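3. Method

3.1 Survey of shared bench surfaces

This part of the project looked at how softwood work surfaces in shared rooms are cleaned, and whether the cleaning routine affects how long the finish lasts. Three buildings were covered: Brunden, Vidmar and the Pretudari annex. Laminate and steel surfaces were left out because their care is already set by the building manual.

A log sheet was placed in each room in June and collected at the end of term. Users wrote down the product, the time of day and whether the surface was wiped along or across the grain. The sheets returned 382 usable entries. Entries with no product named were discarded.

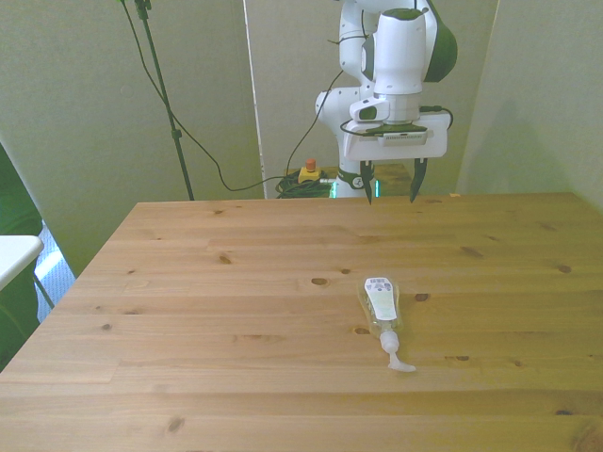

Figure 4. Clear pump bottle with white label, lying on a pine table.

Most entries recorded a water-based cleaner applied from a bottle. Oil soap was recorded 17 times, all in Vidmar. No solvent cleaners were recorded, although two rooms had them in the cupboard.

3.2 Finish wear

Wear was judged by the water drop test. A drop was placed on the surface and the time until the wood darkened was noted with a stopwatch. Each table was tested at nine points on a grid, with the outer points set 70 mm in from the edge. Points that fell on a knot were moved to the nearest clear grain, as knots take up finish differently and gave scattered results in the trial run. 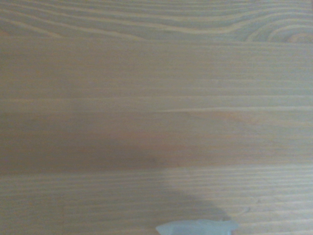
Flat-sawn boards were harder to classify than expected. The softer earlywood wears first, which leaves the harder bands slightly raised, and a drop placed between two bands can run along the grain before it soaks in. Where this happened the reading was repeated once and the longer time kept. Tihomir Obradović took all readings in Brunden so that the judgement of "darkened" stayed the same within that building. Readings in the other two were shared between the remaining group members, and this is a weakness of the data.

3.3 Product handling

Containers were recorded by type (pump, trigger, screw cap) and by size class. Decanted products were entered under the name on the container, even where the original product could not be confirmed.
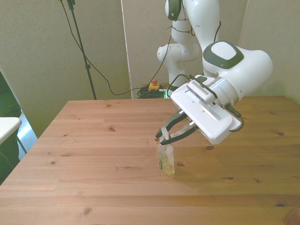 Figure 5. Small clear plastic bottle held upright on the table surface.

Pump containers gave the most even dose. Screw cap bottles were poured straight onto the wood in many entries, and the comments column mentions pooling. The Trunard finish data sheet was used for recoat intervals in all three buildings.
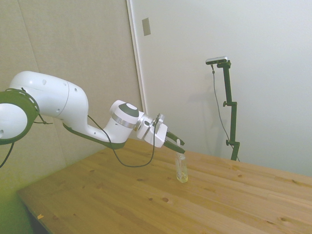

Figure 6. Pine table with arm and gripper.

3.4 Limits of the method

The log depended on users filling it in. Monday entries are thin in every building, and evening use is probably under-reported. Table age was taken from purchase records where these existed and otherwise left blank.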